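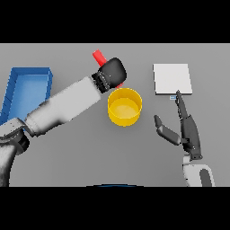
Chapter 5
Receiving, Holding and Issue of Small Stores

5.1 Scope of this chapter

Chapter 4 dealt with the purchase order and the obligations it places on the supplier. The present chapter follows the goods from the receiving bench to the point of issue. It is confined to small stores, defined here as items that one person can lift and carry without mechanical aid and that are held in trays, bins or drawers. Palletised stock and bulk liquids are treated in Chapter 7, and controlled substances in Chapter 9.

Readers who have completed the diploma unit on inventory records may pass directly to section 5.4. The terms introduced in section 5.2 are used without further explanation in the remainder of the book.

5.2 Terms

A stock line is a single catalogued item, regardless of the quantity held. A location is the smallest addressable space in the store. It may be a shelf, a section of shelf or a tray. A holding is the quantity of one stock line at one location. It follows that a stock line may have several holdings, and that a location may contain several stock lines, although the second arrangement is discouraged for reasons given in section 5.5.

Receipt is the act of accepting goods into the custody of the store. It is distinct from delivery, which is complete when the carrier obtains a signature. Goods that have been delivered but not received are said to be in quarantine. They are not available for issue and do not appear in the holding.
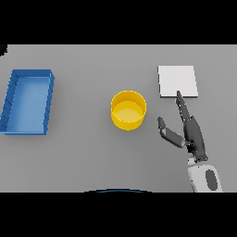

Issue is the transfer of custody from the store to a named cost centre. An item lent to a cost centre and expected back is recorded as a loan and remains part of the holding. Confusion between the two is the most frequent cause of discrepancy in small stores — a point taken up again in the exercises.

5.3 The receiving bench

The bench should be clear before a consignment is opened. Only one consignment is unpacked at a time, and its packing slip stays on the bench until every line has been checked. Labels are checked against the purchase order first and the packing slip second. Where the two documents disagree, the purchase order prevails and the supplier is notified in writing.

Trays used at the bench are marked on the short side, so that the label remains visible when trays are stacked end-on. Colour coding is permitted as a supplement to the written label. It should never replace it, as the meaning of a colour is rarely recorded anywhere and tends to be lost when staff change.

Case 5.1: The Hukwood depot

The Hukwood depot held 486 stock lines in a single room when Tamsin Halvorsen was appointed stores officer. Receipts were entered at the end of each shift from handwritten notes. A stocktake in June found 18 lines with a negative recorded holding, a condition that is physically impossible and always indicates an error of sequence. In each instance the goods had been issued from the bench before the receipt was entered.

Halvorsen and her deputy, Stepan Polishchuk, changed the procedure so that no item left the bench until its receipt had been posted. Polishchuk also moved the terminal from the office to the receiving area. No negative holdings were found at the following stocktake. The time taken to clear a consignment increased slightly, and the depot manager accepted the increase. 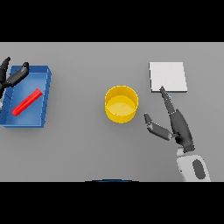

The case illustrates a general principle. The accuracy of a stock record depends on the order in which transactions are posted as much as on the quantities entered. A correct quantity posted late will produce a false holding for the whole of the interval, and any reorder decision made within that interval will be unsound.

5.4 Methods of recording

3 methods are in common use: the bin card, the central ledger and the perpetual electronic record. The bin card is kept at the location itself and is amended by hand at each movement. It is cheap and robust, but it cannot be consulted from a distance. The central ledger overcomes this limitation at the cost of a delay between movement and entry. The perpetual electronic record removes most of the delay, provided that entries are made at the bench or the issue counter.

The bin card is described first, as its layout is the basis of the other two.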